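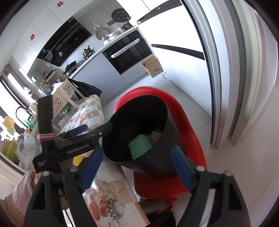
Brastgate, by Declan Ruddock

I finished Brastgate last night at 2 in the morning, which I had told myself I wouldn't do. It's a mystery for teenagers, or for anyone who still reads them, and I've been reading them since my daughter left hers behind when she moved out. She took the shelf and left the books.

The setup is easy to explain. Brastgate is a boarding school on a river, and in July, when it should be closed, 20 students are kept on for a summer term because they failed the same exam. They don't all believe they failed it. One of them, a girl named Menon, gets hold of the marked papers and finds that hers isn't in her handwriting. The next morning the exam teacher is missing and so is the boat.

There are two narrators. Menon tells the odd chapters in the present tense, and the even ones are told by a boy everyone calls Tostico, writing it all down a year later. I had my doubts about that for the first few chapters. His parts give away that he lives, and they also give away that the school doesn't. But the author uses it well. Tostico mentions things in passing that haven't happened yet in Menon's chapters, and he gets a couple of them wrong. I went back and checked. On page 84 he says the kitchen door was locked, and Menon has just walked through it.

That door was the point where I started reading properly. Before that I'd been picking it up on my lunch break and putting it down again without much trouble.

The people are good. Menon is bad-tempered and doesn't get softened up by the end, and her friendship with her roommate falls apart over something small that has nothing to do with the mystery. I remember that sort of thing from school. The adults are thinner. The principal talks like a principal in every scene, and there's a policeman who seems to turn up only when the plot needs somebody to not listen.

I also could have done with less of the river. It rises, it goes brown, it rises again. The book is 400 pages long and I'd guess a good few of them are weather. Once the lower dormitory floods, the water matters, but by then I'd been told it would so many times that I was mostly waiting.

As for the ending, I won't say who did it. I had the right person and the wrong reason. The reason in the book is better than mine, although it depends on a phone call in chapter three that I'd forgotten and had to look up. There's one last Tostico chapter after everything is settled, and I'm still not sure whether he's lying in it. My daughter says he obviously is. We've been texting about it all day.

If you read Vuvham, the author's first one, this is slower and less bloody. I liked Vuvham fine but I couldn't tell you the name of anyone in it now. I think I'll remember Menon. The library has one copy and I'm returning it tomorrow, so somebody can have it by the afternoon.

Next up is a ghost story my sister lent me. It has very small print, so it may take a while.

Comments

marnie_reads: I liked the river! It made me nervous the whole way through. Agree about the policeman though.

T. Holloway: Is this OK for a twelve-year-old? Mine loved Vuvham, which I probably shouldn't have let her have.

Declan: I'd say yes. There's one rough scene in the boathouse and some swearing. Much milder than Vuvham.

pagecorner: Tostico is lying. Read the last line of his first chapter again.

Declan: I took your advice and read it again. Now I'm annoyed.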